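We use cookies to keep this site working and to remember your settings. Accept / Manage choices

Right, a few of you asked how the move to Lenberg is going so I'm doing one big thread and then I'm going to bed.

The flat is on the fifth floor and the lift is "resting". I have carried 153 books up those stairs and I now resent every author by name. Sorry to all of them, especially the ones who write long.

Best bit so far is the market by the river. Cheese stall, plum stall, a man who sells only brushes (so many brushes!) and a woman called Mechthild Riedl who gave me her recipe for pickled turnip without me asking. It's good. I've made it twice.

Worst bit is the deposit. The agency wanted 2165 up front and then lost the form, so I had to go all the way back across town to Wyss Street and sign it again in front of the same bloke.

Also I can't work out the bins. Brown is food, yellow might be plastic, and there's a grey one that gets emptied whenever it feels like it. If you live here, please help.

I did find a walk I love - out past the allotments, up the hill to Tirkemon, then back down through the woods. My knees weren't keen but you get the whole valley from the top and there's a bench.

Lunch has been a bit grab and go while the kitchen's in boxes. Lots of crisps, lots of sandwiches, no shame whatsoever. I'll cook when I find the pans.
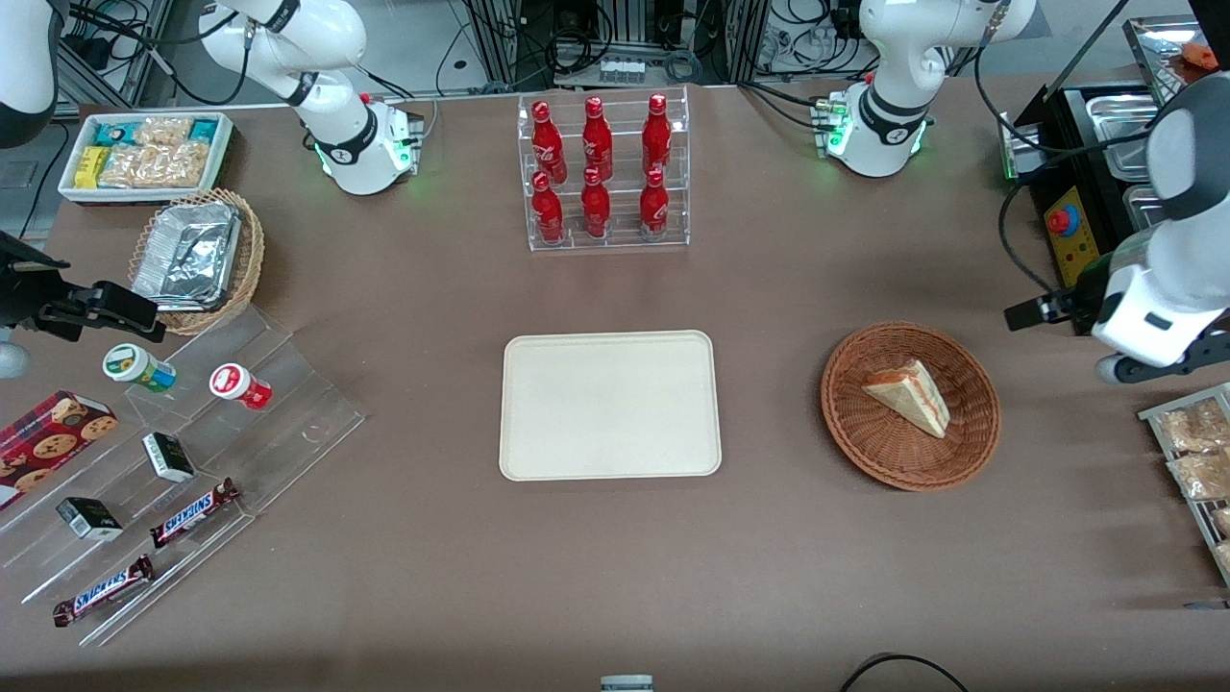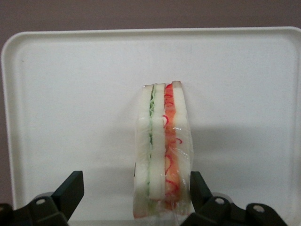

Posted by Severin Gruber, April 5, 2026

Next job is curtains. The bedroom gets the sun at a frankly rude hour and I've got a bedsheet pinned up with drawing pins, which fell on me this morning.

My sister's visiting in June so I've got until then to buy a second chair - if anyone local is getting rid of one, shout. I'll come and carry it myself, I'm used to the stairs now.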